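Kergate blames software for gripper fault, but questions remain

12/18/23

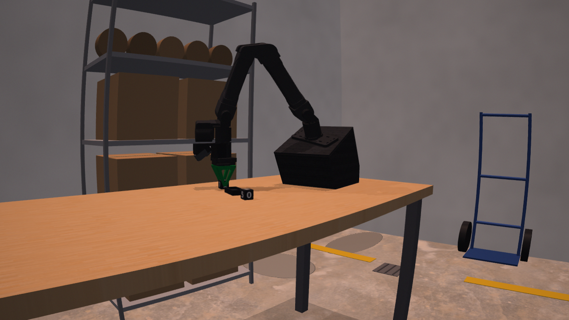

Kergate says a software update has cured the fault that made its tabletop arm let go of parts in mid-move. Customers may want more than the company's word for it.

The firm logged 42 drops in 3462 picks before it halted shipments, and it traced them to a timing error in the gripper control. The fix was then tested for 400 picks - all of them in simulation, with small blocks on a table. Kergate would not say when the update will be run on a real arm.

Skirent, which leases 16 of the arms, has kept its own units switched off. It wants to know why the emergency stop also responded late in two of the cases, a point Kergate's one-page notice leaves out. The company said a fuller report would follow in March.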